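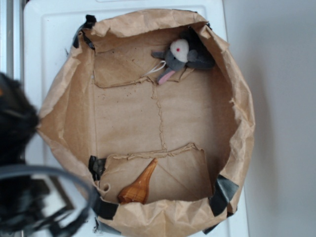

Pre-purchase safety checklist for a tabletop pick-and-place arm, with my comments

I wrote this up for our own shop before we signed anything, and then three other people asked me for it, so it's going here where everybody can get at it. We were choosing between the Jereck and the Uibo, both small arms that sit next to a bench and move light things in and out of bins. Items are marked OK, FIX or ASK. FIX means I want money set aside for it before the order goes in, and ASK means the seller owes me an answer.

1. Bench is level and doesn't rock when leaned on. OK
I leaned on it. I also had the biggest guy in the shop lean on it. Fine both times!

2. Arm base bolted, not clamped. FIX
The clamp kit is what comes in the box with the Jereck. Bolts and a steel plate are extra, and they weren't on the first quote. Put the plate in your budget now, because you'll want it the first time the arm stops hard.

3. Full reach marked on the floor with tape. OK
We marked 36 inches out from the base and then walked around it with a coffee in each hand, the way people really walk through a shop. One stool had to move.

4. Emergency stop within reach of wherever a person stands. FIX
One button comes standard. We have two places where people stand, so we need two buttons. The second one plus its cable has its own line in my spreadsheet, and I'd suggest you do the same or it will vanish into "misc" and get cut in March like ours did.

5. Cables tied back so they can't snag on a bin. ASK
Does the warranty cover a cable if we reroute it? The Uibo people said yes on the phone. I'd like it in an email.

6. Gripper fingers: pinch points, sharp edges, spare set on the shelf. FIX
I ran a glove along every edge and nothing caught. No spares, though. Buy the spares with the arm! Shipping on a little bag of fingers all by itself is just silly.

7. Test bins are safe to handle. OK, with a note
Before you spend a dime on molded trays, make your own bins out of kraft paper, cardboard and black tape. I'm serious. A paper basin with a crumpled rim costs next to nothing, and if the arm comes down on the edge, the paper gives way and you tape it back up. Our rule is no staples and no wire, and any tape that's lifting gets pressed down or replaced before the next run. Torn cardboard on the floor of the bin is okay by me as long as no fingers or cords can get hooked under it.

8. Test objects checked for loose parts. OK, with a note
Use a mix. Something soft like a little plush toy, and something smooth and tapered, will teach you more about what gripper you need than a whole box of matching blocks. Do look for loops of string on anything plush. Trim them or tuck them in, or decide that string is part of the test and keep your hand near the stop.

9. Lighting even across the bench. OK
Bright, soft, no hot spots. I had 3 lamps in the budget and crossed off two.

10. Lockout for cleaning and tool changes. FIX
Neither arm comes with a lockable power switch. It's a cheap part, and the electrician visit costs more than the part does. Book both on the same day.

11. Training hours written into the plan. ASK
Stasgate, who are selling us the Jereck, offer 27 hours with the price. Tretmont, who carry the Uibo, sell it by the day. I still don't know if the 27 can be split between two shifts, and that could swing the whole decision for me.

12. Money held back for whatever I missed. FIX
I asked for 40 percent of the accessories line. I got a look. We're still talking.

Next walk-through is 1st June, after the bolts go in. Items 2, 4, 6 and 10 need to be closed by then or the order waits.

Comments (4)

benchrat
Item 4, yes. Our second stop button got cut too and we ended up moving the whole bench.

toolcrib_tess
Do you reuse the paper bins or toss them? Ours get pretty ratty.

Reply from the author
Reuse until the floor of it won't lie flat, then toss. The tape usually outlasts the paper.

nightshift2
Ask about the training split in writing. We were told yes and then got billed for the second group.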